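Repair Should Be Part of the Purchase

Opinion
Lahcen Mansour
16 December 2021

Public institutions spend a great deal of effort deciding what to buy and very little deciding how long it should last. The purchasing rules at most schools, libraries and town offices ask for a price, a delivery date and a warranty period. They seldom ask whether a part can be replaced by the people who will use the product, or whether the supplier will still sell that part in five years. This essay argues that they should.

The cost of leaving the question out is easy to miss, as it falls in a different budget year from the original purchase. A chair with a broken caster is moved to a storage room. A projector with a worn fan is recorded as beyond economic repair. Each decision is reasonable when taken alone. Over a decade, the storage room fills and the same department asks for money to buy the same goods again.

The Stirisside school district offers a useful case. In September the district completed a review of its classroom furniture and small equipment, covering 2,004 items that had been withdrawn from use. Of these, 1,000 had been withdrawn for a single failed part. The district held spare parts for almost none of them, and in many cases the supplier had changed the design without keeping the earlier fittings in stock. The review did not blame the suppliers. They had met the terms of their contracts, and the contracts had said nothing on the subject.

Critics of repair requirements make two points that deserve an answer. The first is that such rules raise the purchase price. This is sometimes true. When Drakarance, a supplier of office seating, was asked to guarantee parts for ten years, it quoted a higher price per chair. A higher price is a fair exchange for a longer period of service, provided that the buyer compares the full cost and holds the supplier to the guarantee. The difficulty is that many tender forms have no place to record the comparison.

The second point is that staff do not have the time or training to make repairs. Here the critics are partly right. No one should expect a classroom teacher to rewire a lamp, and electrical work must remain with qualified persons. Many common failures are much simpler. Replacing a handle, a hinge or a wheel takes a short set of instructions and an ordinary screwdriver. An office that cannot manage this work itself can share a technician with its neighbors - an arrangement that small towns have long used for road equipment.

There is also a question of habit. People who grow up seeing objects thrown away at the first fault come to regard this as normal. Technical education has a part to play, and courses that let students handle equipment and learn how its parts fit together should be protected when budgets are cut.
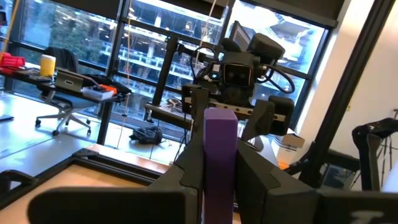 A purple block between the fingers of a gripper, with a second machine on its rail behind.

The remedy need not be complicated. Every public tender above a modest value should require a list of the parts most likely to fail, the price of each and the number of years for which it will be sold. Repair instructions should be supplied in plain language and kept with the purchase record. Where two bids are otherwise close, the product that is easier to mend should be preferred.

Stirisside has agreed to try these terms for its next order of 200 desks and to publish the results after 4 years. Other districts would do well to adopt similar terms now, while their own contracts are open for renewal. The wording can be adjusted as experience is gained, and the first step requires only a new page in the tender form.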